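Two-Arm Table Build, Shared Workshop at Stullness
Second progress report to the Farnano Small Grants Office
April 5, 2019

Dear colleagues,

I send you the second report on our build. The first report was from November and it treated mostly the purchase of parts. In this one I write about what the arms can do now, what they can not do yet, and how the remaining money will be used. I try to keep it short, but some points need explanation.

The purpose has stayed the same as in the application. We want a pair of arms which can tidy a table of ordinary household things, mostly cloth, and put them into containers. We want also that another workshop can repeat the build from our notes without asking us many questions.

1. State of the hardware

The table and the frame are finished. Both arms are mounted on the frame, one on each side, and they reach the middle of the table. In the first version the mounts were fixed to the wood directly, and after each session we had to measure the position again. Since they sit on the black aluminum profile, this is not necessary. Changing the mounts took us more time than planned, and the joint cables had to be made longer on one side. For daily trials we use soft cloths, a cap, a small artificial plant and plastic containers.

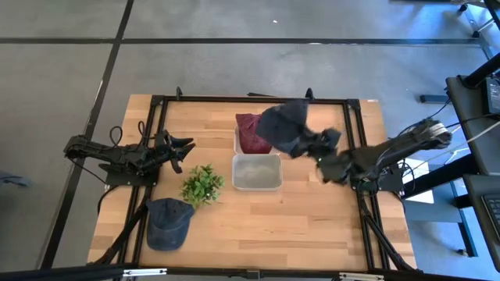
Why not begin with hard objects, asked one reader of the November report, when cloth is known to be so difficult? It is a fair question and I answer it here for everybody. Hard objects were in our first plan. But the people who use the workshop told us that cloth is the thing they would like to have picked up, and a block which is lifted correctly teaches us little about a shirt. We therefore changed the order and keep the hard objects for the end.

2. The control software

The control software is called Valtach. It was written in the workshop and it runs on one ordinary computer. In this period we have rewritten the part which decides when a finger should stop closing. Before, it stopped at a fixed width. Now it looks at the motor current also, and thin cloth is not lost so often as before.

We keep a log of all trials. At the moment it has 3702 entries. I must say that not all of them are useful, as the early ones were recorded with a wrong clock in one of the wrist cameras, and the two arms can not be compared in them. We will keep these entries but mark them clearly. 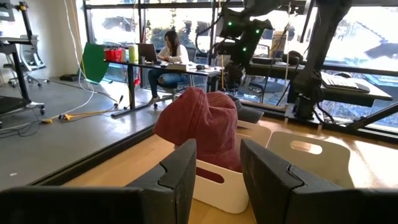 The clock problem was solved by giving both wrist cameras the same start signal. The repair itself was simple. To find the cause took us 26 days, and this is the main reason why the calibration chapter of the notes is late.

3. Placing into containers

Picking up is now more reliable than placing. When the hand goes down into a container, the fingers need space on both sides, and with a narrow container there is very little of it. We have tried to approach from the short end and also straight from above. Straight from above is better, but the wrist must be turned correctly before it goes below the rim, otherwise a finger can push the container away.
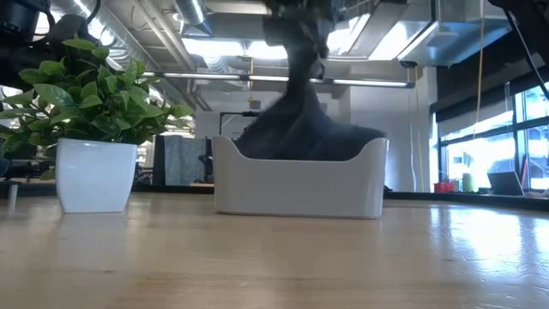
We have also reduced the speed in the last part of the downward movement. The full cycle becomes longer by some 3 seconds, and I think this is acceptable for a machine in a shared room. The higher speed is still used for the free movements above the table. There we have a different difficulty: the wrist pictures are smeared when the hand turns quickly, and the software should not take decisions from them. For the moment Valtach waits until the hand is slow again before it uses a picture.

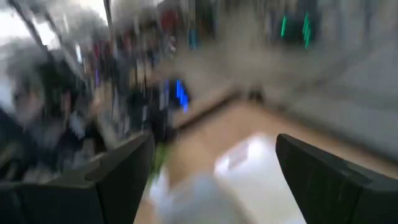

Wei wrote to us after reading the draft of this section that waiting is a waste, and that a shorter exposure with a stronger lamp would help more. We agree in part. A lamp is in the budget below. The shorter exposure we have tried already, but in the evening the pictures became too dark.

4. Budget and next steps

From the grant, the part for mechanics is used completely. From the part for electronics there is money left, and we ask for your permission to spend it on these items:

One lamp with adjustable arm, for the table
Spare finger plates, 2 pairs
Cable guides for the upper joints

No additional money is requested.

Until the final report we plan to finish the calibration chapter, to repeat the placing trials with the new lamp, and to begin with the hard objects. The build notes will be sent to you together with the drawings of the mounts. If you wish to see the table working before that, please write to us a few days earlier, so that we can reserve the room.

With kind regards,
The build group, Stullness workshop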